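Still getting asked about these so putting it all in one place. Prices are on the order form, not here, they change.

# Rutameck door hanger and key card wallet set

For small hotels, inns, motels, guest houses. Made by Drumuvum, sold by us at Lightfoot. Replaces the old Prultach set, which has gone for good, please stop asking Saskia if there's a box left under the desk. There isn't.

## What you get

- Door hangers, printed both sides. "Please do not disturb" on one, "Please make up my room" on the other. Own wording possible, see below.
- Key card wallets, folded, one pocket inside for the card and a line on the front for room number and wifi.
- Packed flat. Wallets need folding, takes no time once you've done a few.

Small carton is 400 wallets. Large carton is 4,000. No half cartons, sorry. Hangers come in packs of 2 per room, so one on the handle and one spare in the housekeeping cupboard.

Card weight is 440 gsm for the hangers. Wallets are thinner or they wouldnt fold.

## Will it fit my doors?

Lever handles, yes. Round knobs, yes, there's a slit in the side of the hole so it goes on with a twist. Long pull bars, no. If you've got pull bars ask about the version with a loop of cord, Drumuvum make it to order and it's slower.

Electronic locks with the reader above the handle: fine on most. The hanger sits below. If the reader is *under* the handle it'll get covered and guests will swear the card's broken. Ask for a sample first.

## Finishes

Matt or gloss. Get the matt. Gloss shows every thumb mark and the reception pen won't write on it. Wallets in gloss are only worth it if you print your room numbers in advance.

Colours: navy, bottle green, brick, cream. Cream marks quickest. Grey was dropped in November.

There's also a bathroom hanger in the same range, for the towel rail ("leave towels in the bath if you'd like fresh ones"). Same card, same colours, but laminated so it can be wiped. Sold seperately.
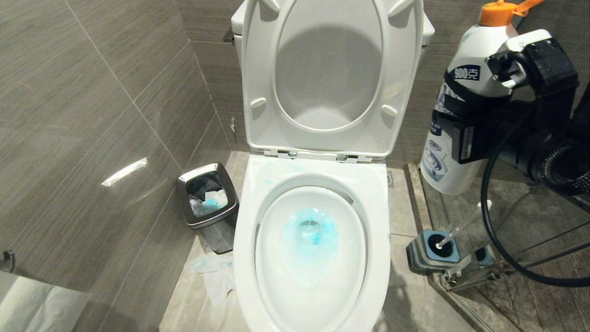
*Bathroom, seat up.*

Bathroom hanger is not meant for inside the shower. Towel rail or the back of the door only. A few people have hung it off the shower riser and the corners lift.

## Own wording and logo

Send artwork as a PDF, fonts outlined. One colour print is included. Two colours costs more, and full colour only on the large carton. We don't redraw logos from a photo of your sign.

Second language on the hanger is fine if it fits. Rocío Zabala checks the Spanish for us and will tell you if your phrase reads oddly. Other languages, send us the exact text and we print what you send. Check the accents!

You get a proof by email. Look at it properly. Once you've said yes it goes to print and we can't pull it back.

## Changing over from Prultach

Bits that are different:

- Hole is slightly bigger
- Wallet opens on the right now, not the top
- Wifi line moved to the front
- No more perforated breakfast slip. Lots of you used it, we know. Drumuvum have been asked and it's a no for now

Old Prultach stands on the reception desk still hold the new wallets, they just stick up a bit more. 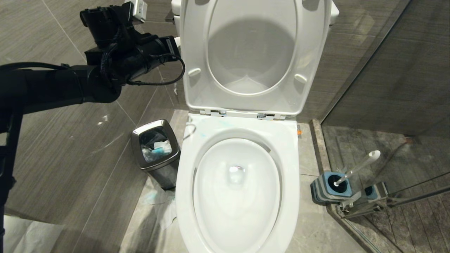 *Guest bathroom, lid open.*

## Delivery and returns

Plain stock goes out same day if the order's in before 2pm. Printed stock goes out after the proof is signed off, and we'll email when it's on the van. Large cartons are heavy, someone needs to be there to take it in. Tell us if there's stairs.

Unopened plain cartons can come back. Printed ones can't unless we got it wrong. If we did get it wrong, send a picture of the wallet and the label on the carton and we'll reprint.

Samples are free, one of each finish, just ask. Say which handle type you've got.

Orders and samples: Saskia Partington, Lightfoot trade desk, mornings best. Put "Rutameck" in the subject line or it goes in the general pile.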